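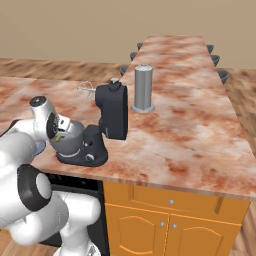 Thread on what the watt figure printed on a kitchen appliance means and where it misleads. The short version is that the label gives you an electrical input under one stated condition, and most people read it as work output. Motors are the worst case. Take a stand mixer like the dark gray one on the counter, bowl on the base, control knob on the front of it. The label underneath a machine of that type gives one number. The actual draw is a range.

My own mixer is labeled 300 W. Creaming butter on a low setting, the plug-in meter (a Harkum, nothing special) reads 80 W. Nothing is wrong with the mixer. The load is light, so the draw is low.

Stiff dough is another matter. The reading climbs each time the dough catches the hook and drops when it lets go. The meter display updates too slowly to follow this, so whatever you write down is already an average of something.

Output at the hook is lower again. Losses go to the windings, the brushes if it has them, the gears and the fan. All of it ends up as heat, either in the housing or in the dough. Two mixers with the same label can deliver quite different torque, and the label has no line for torque.

Heating appliances are the opposite. A kettle or toaster is close to a plain resistor, so the label and the meter agree within what the line voltage allows. If you want to check whether a cheap meter is sane, start with a kettle.

Line voltage matters more than people expect there. For a fixed resistance, power goes with the square of voltage. A house sitting a few volts under nominal will boil water noticeably slower. The kettle isn't aging.

Now the circuit side, US wiring. A 20 amp circuit at 120 volts is 2,400 watts on paper. Two ordinary 1,500 watt heating appliances on one circuit is 25 amps. The breaker may hold that for a while. It has a time curve, and a modest overload trips it slowly by design.

This is why "it worked fine last week" tells you very little. Short toast, no trip. Long toast plus a kettle filled to the line, trip. 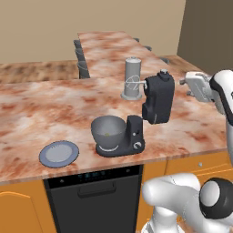

Motor starting current sits on the same curve, at the other end. A motor at rest has no back EMF, so for a fraction of a second it pulls several times its running current. The breaker ignores this on purpose. If it didn't, every refrigerator in the country would be a nuisance.

A stalled motor is the bad version. The starting current stays, the internal fan isn't turning, and the winding temperature goes up fast. If the hook stops in the dough, switch off at once. Waiting to see if it recovers is how the thermal cutout gets used, assuming there is one.

Saeed Heydari asked in the replies whether the meter reads watts or volt-amps. Mine shows both on separate screens. For a kettle they match. For a motor or anything with a cheap power supply, volt-amps come out higher. You're billed on watts at home. The wire and the breaker see amps.

So for circuit planning, use the amp reading. For cost, use the kWh counter and leave the thing plugged in for a full cycle of normal use. Instant readings multiplied by a guess at hours are nearly useless for anything with a thermostat.

Example. The Javano drip machine draws its full rating while brewing, then the warming plate cycles. I logged it from April on. Over a morning, the plate used more energy than the brewing did. A thermal carafe fixes that, and the coffee is better too.

Standby draw: my meter isn't reliable down at a watt or less and I wouldn't trust a reading from it there. Let the kWh counter run for several days and divide. Shirin Parsa does this with a Travia power strip, everything on the counter plugged into it, one appliance removed per week. Slow, but the differences are clean. She leaves the heating appliances on their own outlets, as anyone should with a strip.

Peak horsepower and "max watts" on packaging: skip them. They are usually taken at or near stall, a condition you should never hold the machine in. Look for the rating plate, normally underneath or on the back. If it gives amps only, multiply by the rated voltage and call the result volt-amps.

Things worth writing on a card inside the cabinet door: which outlets share a breaker, the amp reading of each heating appliance, and which pairs exceed the circuit. Mine has one forbidden pair, toaster and kettle. The mixer can run alongside either.

Will post the dishwasher log next. The heater stage is easy to pick out, the drain pump less so.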